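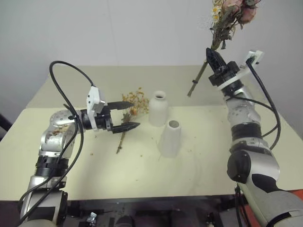
The vases, two grippers, one bunch of dried roses and daisy-like blooms.

447 shares · 104 comments

The Flernden fingers had been on the arms for two weeks when the order came to compare them with the Ivlow fingers. Both were black, both had two fingers, and both cost more than my car. Sellier wanted a recommendation by the end of October, one page, no graphs.

I had run the first trials with foam blocks. Then with eggs, then with paper cups. The numbers were too close to mean anything. So I went home and took the dried flowers off the top of the refrigerator, where they had been since the funeral, and brought them to work in a grocery bag with the two white vases.

I did not tell anyone where they came from. I wrote "dried botanical, mixed" on the sheet.

The task was simple. Pick up a stem, hold it upright, lower it into the vase. I drove the arms from the chair by the wall, with my hands in the controllers. The Ivlow fingers closed fast and did well on the thick stems. On the thin ones they closed a little past where I told them to, and I heard the stem go before I saw it. I wrote that down. I wrote down every break, with the force reading next to it.

The Flernden fingers were slower. They had a lag that I had complained about in writing. But when I eased my thumb down they eased down too, and I could feel the stem come up through the controller like a pencil held in a glove.

By the third day there were crumbs all over the table and some in the elbow of the left arm. I should have wiped it down between runs. The procedure says to. I left them.

My mother used to arrange flowers badly. She cut everything too long and then leaned it against the wall so it would stay up. I found myself doing the same thing with the right arm, holding the whole bunch up over the vases and not lowering it. The timer was running. It got to 925 seconds, and the software asked me if I wanted to end the trial.

I pressed no.

After a while I tried the left arm on a small yellow sprig that had come loose. I opened the fingers and brought them in from the side, one above and one below. Then I stopped there too — there was no hurry that I could see.

The log for that run has 2,922 lines in it, and most of them are the same line.

I sent Sellier the page the next morning. I recommended the Flernden fingers and gave the breakage on thin stems as the reason. Under "other remarks" I asked if the lag could be left the way it was.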